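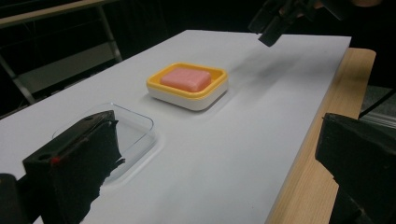

In Praise of the Two-Part Soap Dish
By Hina Bhutto
22/06/2020
14 comments | 6 shares

We have all washed our hands a great deal this spring, and I have developed opinions about soap dishes. I did not expect this of myself.

My old dish was a scallop shell from a gift shop in Drellden. It was very pretty and it held water like a birdbath. Every bar I put in it turned to pudding by the second week, and I scraped out the pudding with a teaspoon and told myself this was thrift.

What you want is a tray with slots in the floor, sitting in a base you can lift away and rinse. Yellow on white is cheerful at six in the morning, and a pink bar on top of it is practically a dessert.
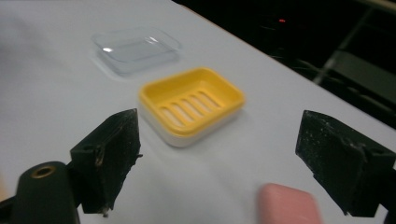

The slots only help if you empty the base now and then. Umut Yurt, who edits this newsletter and shares my office sink, regards the base as a sort of cellar and has never been down there.

As for clear lids, I put one on for travel and leave it off at home. Soap likes air. Umut keeps his on because it "looks finished" – and so, most weeks, does his soap.

Old dishes to trade? Leave them at the Heren desk. The shell is available.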